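Peno by Kundora, 54 ml eau de parfum
Reviewed by Melur Govindasamy

I bought Peno after wearing a sample for 4 days. It opens with bergamot and a dry ginger that fades in a few minutes. After that it is mostly fig leaf and cedar, with a little salt. The fig is green and slightly bitter, so don't expect anything like jam.

On my skin it lasts until mid-afternoon if I spray at eight. On a cotton shirt I could still smell it the next morning. It stays close after the first hour, which suits an office.
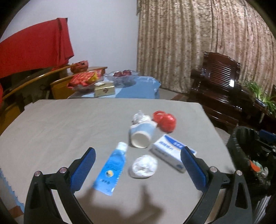 The sprayer is good and gives a fine mist. The cap is less good. It sits loosely and came off twice in my bag. Kundora sells a travel size for $44, and I would start with that one.

Compared with Navarro's fig scent, Peno is drier and has less musk. Anyone who found the Navarro too sweet should try it. In August heat I expect the cedar could get heavy, but I haven't worn it in summer yet.

Rating: 4 out of 5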